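Storage > Baskets > Table and Shelf Baskets > Biruveo Rectangular Basket

Search the shop Go

01/11/2024 by the Hultness shop team

Biruveo Rectangular Basket, very dark brown

We have been selling baskets of one kind or another at Hultness since 2004, and if there is one shape that customers come back for (and then come back for again, usually with a friend in tow!) it is the plain open rectangle. The Biruveo is our favourite of the lot. It's a good, honest basket in a brown so deep that you may well take it for black until the light is on it, and it sits very happily against pale linen, painted shelves or an old kitchen table.

The rim is thick and rounded, braided all the way along like a piece of rope, and it is lovely to get hold of. Inside, the walls are woven in upright ribs and slope in a little towards the floor, where the weave opens out into a lattice. Crumbs do find their way through those small gaps, so if you want yours for bread rolls we'd suggest a folded napkin in the bottom — the Duangkaew cotton ones fit nicely and wash well.

Customers tell us they use theirs for post, for fruit, for rolled flannels in the spare bathroom, and in one case for up to 25 seed packets waiting for spring. Cleaning is simple: a soft brush, then a barely damp cloth, and leave it to dry away from the radiator.

Priced at £18 each, with delivery in 3 working days. Lids are not made for this one, we're afraid, but the Javis range has a lidded basket in a similar shade if you need to keep the dust off.
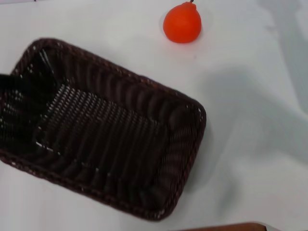
We expect more of the Biruveo before the end of November, and are always glad to put one by for you if you drop us a line.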